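Penville Aquarium Docent Course
Handout 4: Working the Touch Pool

Read this before your first floor shift. It covers the Tallosness Shore exhibit only. Sharks and the big tank come in Handout 6.

The pool

The touch pool holds 1000 gallons and stands at child height on three sides. The fourth side is for staff. It is stocked with sea stars, hermit crabs, whelks, and purple urchins. The label on the rail lists 8 species, but the anemones are sometimes moved to the back for rest, so check the board at the start of your shift.

Water comes in through the rock wall at the north end. Animals tend to gather there. Do not move them back to the middle to make them easier to reach. Guests can walk to the other end.

The two-finger rule

Guests touch with two fingers, flat, on top of the animal. They do not pinch, lift, or turn anything over. Hands are rinsed in plain water first, without soap or sanitizer. Sleeves go up past the elbow.
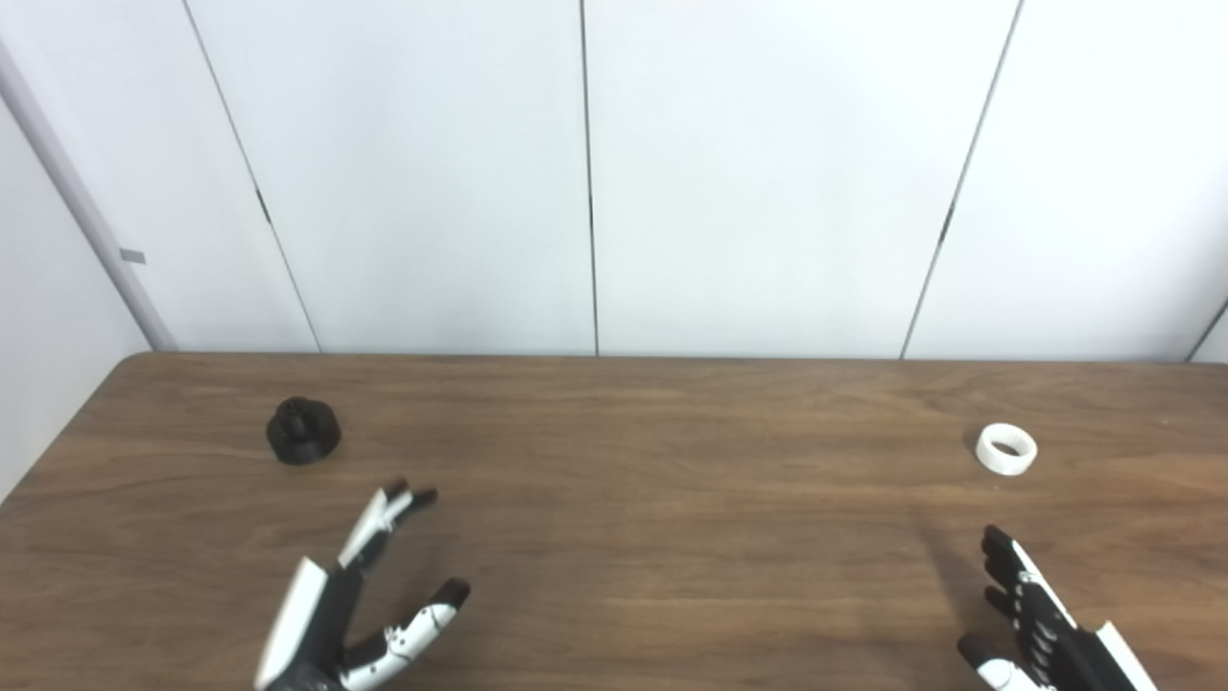 One trainee asked whether a docent may lift a sea star out to show the tube feet. No. Use the clear viewing box, filled with pool water, and let the animal grip the side on its own. A sea star pulled off a rock can lose tube feet, and guests copy what they see you do.

What to say about each animal

Sea stars: They have no brain and no blood. Seawater moves through the body and works the feet. Most can regrow a lost arm, though it takes months.

Hermit crabs: The shell was made by a snail. The crab moves to a larger one as it grows. If it pulls in, leave it alone and talk about something else until it comes out.

Whelks: Keep one of the dry egg cases from the drawer in your pocket. Children often know them from the beach and are glad to find out what they are.

Urchins: The spines move. A finger resting lightly between them may be held for a moment. Purple urchins in our pool are safe to touch, but guests should not press down.

Crowds

Bakalis Hall next door lets out after each dive talk, and the pool gets full quickly. The busiest time is Monday morning, when school groups come. Ask the second row to wait behind the blue line. If you need help, call extension 711. 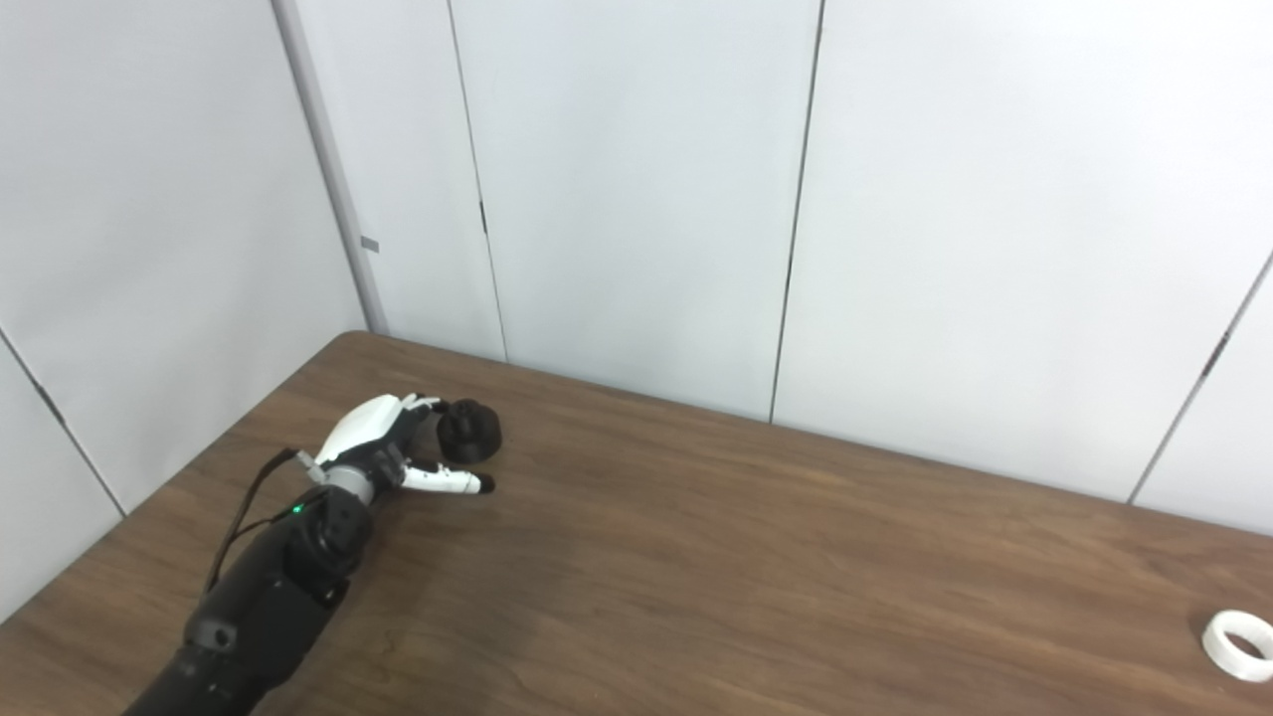 Couldn't we just close the pool for ten minutes when it gets like that? Yes, and you don't need permission. Put the cover sign on the rail and tell guests the animals are having a break. Write the time in the log.

Before next class

Read pages 130 to 137 in the Hasano field guide, on tide zones. Bring one question a child might ask that you can't answer yet. Wear shoes you don't mind getting wet, as the second half of class is at the pool.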